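Flostport open afternoon: desktop teardown on the Skeleo cell

Members who could not get to Atville for the October open afternoon have asked for a short account of the desktop teardown cell. The notes below cover the equipment, the handling routine and the figures given to visitors.

Flostport took over the Atville unit to sort retired office computers into parts for reuse and parts for scrap. Most of that work is still done by hand at benches. The Skeleo cell is the exception: a single arm with a two-finger gripper and a wrist camera, run by a controller called Jin. Jin stores a handling routine for each chassis layout and selects one when a machine is presented.

The demonstration began at 2 p.m. and ran on Dell desktops. Visitors stood behind the guard rail and followed the wrist camera on a monitor. With the chassis open, the camera first looks for fixed reference features, among them the power supply label and the slots in the steelwork. Cable runs are ignored at this stage – they differ too much from one machine to the next to be of use. 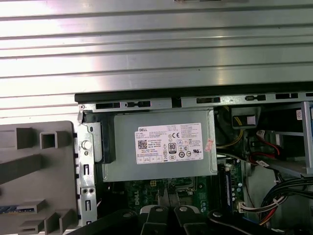

Open Dell tower from the wrist camera, power supply label facing the gripper.

Padded fingertips are fitted for work inside the case. The approach path is set to keep clear of the power leads, and the arm stops if the side load on either finger goes over its limit. Two such stops occurred during the afternoon. Both were cleared from the operator panel and the routine resumed from its last safe position.

Processor handling drew the most questions. The gripper takes the chip by two opposite edges, leaving the metal lid clear. Grip force is kept low and the wrist is turned slowly, as the substrate is thin and will chip at the corners if pinched off square. Jin compares the measured finger gap with the stored width of the part before any move away from the pick point. A mismatch sends the arm back for a second attempt, and a third is not allowed without an operator.

Flostport reports 1081 processors handled since the cell was commissioned, with 92 per cent gripped correctly at the first attempt. Mean time for the full routine is 70 seconds. The figure does not include opening the case, a manual task at present. A powered screwdriver for the arm is under test and may be shown at the next open afternoon.

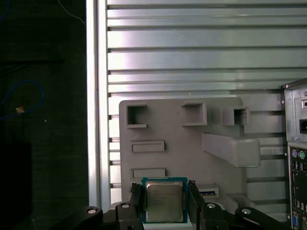
Can the cell deal with makes it has not met before?

Only after a new routine has been taught. An operator guides the arm through the chassis 3 times, Jin works out the reference features from those passes, and the result is checked on a scrap machine before it is released for normal use.

Requests for a place at the next open afternoon should go to the Atville site office. Safety shoes are required on the shop floor – a few pairs are kept at reception for loan.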